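Teaching Flernovent when to let go: my software project report

May 2018

So when I started this thing in January I thought the hard part would be getting the arm to move. The arm moves fine. The vendor driver does that for you, more or less, and I had it waving at the wall on my second afternoon. The hard part was all the bits in between - deciding where the block is, deciding the arm is allowed to go there, and deciding the job is finished so the program can stop.

Flernovent is what I called the whole pile of code (I needed a folder name and it stuck). The task is small: find a coloured block on the table, pick it up, put it in a basket, back off. I wrote it as a state machine with a planner underneath, and there are 821 lines of it not counting tests, which is fewer than I expected and still more than I'd like to read again.

How the pieces talk

There are two camera feeds. One looks at the whole work area and stays put, the other rides on the wrist. Both go into a node I call Voyle, which does the colour segmentation and spits out a block position and a basket outline. The planner is called Gruvex, and it takes those and makes a path with a hover point over the block, a straight drop, a lift, a hover point over the basket and another drop. The logger is Butora. It writes every message to disk with a timestamp and I would marry it if I could. Every bug in this report got found by scrolling through Butora output with a cup of tea.

My first version of Voyle only used the fixed camera. That was okay for the block but pretty hopeless for the basket, because wicker is a horrible thing to segment! The colour changes between the lit strands and the gaps, so my nice clean rectangle came back as a bunch of tan confetti. I tried bigger blur, smaller blur, a different colour space, then gave up and fitted a rounded rectangle to the outer edge of all the confetti at once. Ugly, but it stopped jumping around.

Where it went wrong

The rim. I had the basket modelled as a flat target area with no height, so Gruvex was happy to plan a path straight through the side of it. In simulation that looked great, since the simulated basket was a flat square too (my fault, obviously). On the real one I had to add walls to the collision model, then pad them by 40 millimetres, and then the padding was so fat that the planner decided there was no inside left to drop anything in. I went back and forth on that for ages. In the end the padding only applies during sideways moves and gets switched off once the gripper is over the basket centre and heading down. It's a hack. There's a comment in the code that says so.

The second thing was timing. The wrist feed was running late compared to the joint angles, so every time the arm moved while Voyle was measuring, the block seemed to slide across the table. I now wait for the joints to settle before taking a measurement. It makes the whole cycle feel slow, but the positions agree with each other and I'll take that.

And then the "is it done" check. The old version just assumed that if the gripper had opened over the basket, the block must be in there. I changed it so the wrist camera looks back at the basket and Voyle has to find a red blob inside the basket outline before the state flips to DONE. If the blob is outside, it goes back to SEARCH. I ran 33 cycles with the new check and went through the logs for each one by hand, and the state always matched what I'd written in my notebook. The check does get a bit nervous when the block is right up against the rim, with part of its front face hidden by the braid, so I lowered the minimum blob size for that case.

For SEARCH versus DONE, the first view has the block out on the table to the right of the basket, and the second is the wrist view with it inside. 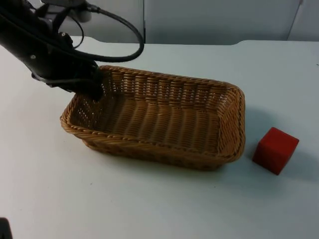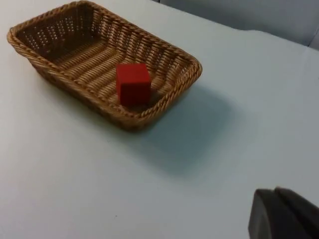
The feedback on my draft asked why the DONE check trusts a single look from the wrist, and whether a late frame could flip the state before the arm had settled. Fair question. The settle wait covers it most of the time, but the check itself doesn't compare timestamps, it just takes whatever arrived last. The same feedback suggested asking for 2 matching frames in a row and rejecting anything older than the last joint update, and I've put that on a branch. It passes the unit tests but I haven't merged it yet, and the retry counter still needs to be reset when a frame gets rejected.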